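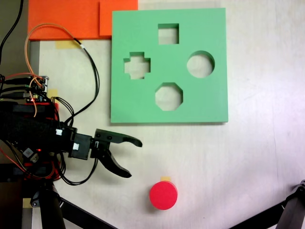 Minutes of the planning meeting for the Clokitton open day, robotics demonstration, held at the Flarkham site on Friday, July 31, 2026. The main business was the sorting cell to be shown in the front lab during the open day in November. Members viewed the cell before the meeting opened. The green board has four cutouts (square, cross, circle, octagon), and the red cylinder was standing on its yellow tape mark below the octagon, with the gripper open beside it. The tape mark is the agreed start position for the cylinder and will be referred to as Mark A in the run sheet.

Present: Shiuli Hettiarachchi (chair), Nimal Marikar, Kasun Wijesinghe, Moushumi Kumarasinghe (minutes)
Apologies: Everaldo Amaral (comments received in writing)

1. Minutes of the previous meeting

Accepted with one correction. Under item 4, "Wike controller" should read "Wike scheduler". The controller is a separate unit and was not discussed.

2. Matters arising

2.1 Room booking. The front lab is confirmed for the full open day. The side room is confirmed for the afternoon only. NM to ask whether the morning can be added.

2.2 Visitor figures. Last year's open day recorded 2533 visitors across all buildings. There is no separate figure for the front lab. SH asked for a count at the lab door this year. KW has a hand counter.

2.3 Bromemitz loan agreement. Signed and returned. The loan covers the spare servo set and the second power supply. Both go back the week after the open day.

3. Sorting cell demonstration

3.1 Content. KW proposed a single task: the arm picks up the red cylinder from Mark A, carries it to the board and places it in the circular hole. The other three shapes would be explained by the presenter but not run. NM preferred two tasks, with the square block added as the second. KW said the square needs wrist alignment to within 2 degrees and the present calibration does not hold that through a full session. The circle has no rotation requirement.

Discussed at length. Agreed to run the cylinder only, with the square kept as an option if the November rehearsal goes well. Decision on the square rests with KW.

3.2 Timing. One demonstration every 19 minutes, including questions and reset. SH asked if this could be made 20 for the printed program. KW had no objection to a longer interval. Program will show 20.

3.3 Failed picks. Everaldo's note asked what the presenter should do if the cylinder tips over. Agreed procedure: presenter presses pause, waits for the arm to return to park, sets the cylinder back on Mark A and restarts. Presenter does not reach in while the arm is moving. After two failed picks in the same demonstration the presenter moves on to questions and KW checks the cell before the next group.

3.4 Board position. The board must not be moved once the cell is calibrated. MK suggested corner stops fixed to the table. KW will try these, but wants them low enough to clear the lower finger of the gripper. The orange-red panel stays where it is, against the top-left corner of the board, as the current calibration was done with it in place.

3.5 Cabling. NM raised the cables on the arm side of the table. The orange cable passes over the panel and back, and he would like it routed behind the arm before the public is admitted. KW said the loop has to keep some slack for the full reach of the arm and should not be tied down tight. Agreed that KW will reroute and NM will inspect. Connectors at the servo to be labeled at the same time.

3.6 Tripods. Legs of both supports to be marked on the floor or table, wherever they stand, so that they can be put back if knocked. No change to their present positions.

4. Visitor safety

4.1 Barrier. A rope barrier will be set 5 feet from the table on the visitor side. SH asked whether small children will be able to see the board from there. Probably not from the second row. MK to find out if the low bench from the side room can be used along the rope.

4.2 Stop button. One stop button within the presenter's reach, one at the door end of the table. Both to be tested each morning and the test written in the log.

4.3 Group size. No agreement. NM wants a fixed limit per group, SH would like to see the barrier in place before setting one. Carried over.

5. Staffing

KW and Everaldo to present in alternate sessions. MK on the door. NM to cover breaks, provided he has completed the cell briefing by the rehearsal. SH will be with the visiting parties and should not be counted in the rota.

Everaldo's note also asked for a chair behind the table. Agreed.

6. Display text

SH circulated a draft panel text. Comments:
- "Artificial brain" to be removed. KW will supply a sentence on how the pick position is set.
- "Octagon" is spelled two different ways.
- The text says the arm sorts "any shape". Change to say that this demonstration uses the cylinder.
- Type size to be increased. Present draft cannot be read from behind the rope.

Revised draft to go out by email.

7. Budget

Costs so far are rope, posts and printing. Corner stops will be made in house. SH has asked Clokitton for the printing to be charged to the general open day account - no answer yet.

8. Actions

KW - corner stops, cable rerouting and connector labels, sentence for the display panel
NM - side room morning booking, cable inspection, cell briefing
MK - low bench, log sheet for the stop button test
SH - revised panel text, printing charge, program times
EA - written presenter script, one page, to include the failed pick procedure

9. Any other business

NM reported that the lab door does not latch when the corridor door is open. Reported to building services under the usual form.

KW asked that the yellow tape at Mark A not be replaced with another color before rehearsal. Noted.

10. Next meeting

To be held in the front lab directly after the November rehearsal. SH to circulate the date.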